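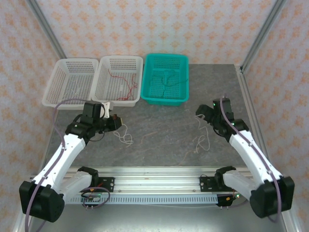
6 min read

Home Workshop Kitchen Storage Tips A–Z

House rules for two arms at one table

I love this setup! A pair of arms, one on each side of a gray tabletop, baskets along the back, and a job every household can get behind: cords and string. Sorting them is fiddly for people and fiddlier for grippers, so good habits pay off fast. These are the rules Urs Kofler and I keep taped up by our own bench in the Relinham workshop, and most of them will suit a hobby table at home just as well.

Before you power up

Clear the top of everything that isn't part of the job. Mugs, phones, the screwdriver you swore you'd put back (mine lives on the windowsill now).

Tug each mounting plate by hand. If it shifts at all, tighten it before anything else.

Look at the arms' own cables. You want enough slack for the longest reach, with no loop hanging where a jaw could close on it. Purple cable on the arms is a real gift when you're sorting white string, and if you get to pick a color, pick one you'll never have to sort!

Boards mounted down low by the front rail need a dry table. Wipe up with a barely damp cloth, power off, and let the surface dry fully.

Baskets

Perforated plastic is my favorite by a mile. Dust drops through and you can see in from the side. The trouble is that thin wire loves those little holes, so lay it in gently and never press it down. Put the baskets in a row at the back, within reach of both arms, and mark their corners on the table with tape. Use at least one strong color. A teal basket next to two white ones is easy to tell apart at a glance, for you and for a camera.

One kind of thing per basket, please. Red wire in with more red wire, thick dark cable somewhere else. Andri Thaler mixed his for a month and had a nest you could have raised a chicken in.

String and cord

Keep tangles apart on the table, one for each arm, with a clear strip down the middle. Pick up stray threads before a run, even the faint ones. They wind into a joint and then you're in there with tweezers all evening.

Don't leave bare wire ends pointing up. Nothing that's plugged in goes on the table, ever. Cut ties off first and bin them.

While it's moving

Hands out. Both of them! If something slips, stop the arms, wait until they're still, then reach in. Keep the stop switch where you can slap it without leaning over the table. Long hair tied back, sleeves rolled, no lanyards.

Only one person gives commands. Say "moving" out loud before you start, even if you feel silly.

Afterward

Park the arms low, power down, empty the baskets and note anything odd in the log. Ours is a plain notebook, 284 pages and nearly full, and I read it for fun.

Next up in July: labels that stay stuck on plastic.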